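Kleinkram und Reißverschlüsse -- Tipps aus der Roboter-AG

Seit August betreue ich mit Iresha Pramanik die AG Grivley, und seitdem räume ich auch zu Hause anders auf! Mein liebster Trick: durchsichtige Täschchen mit Stoffrand. Man sieht gleich, was drin ist, und der Rand lässt sich prima fassen, auch für Greifer.
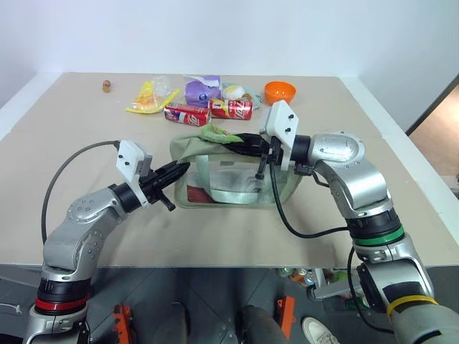 Der rechte Greifer hält die Tasche am oberen Rand.

Beim Üben immer erst die Oberkante anheben, dann einräumen. Und weiche Sachen (Tücher!) zuletzt -- die klemmen sonst im Reißverschluss. Shiuli schwört außerdem auf Kerzenwachs am Zipper.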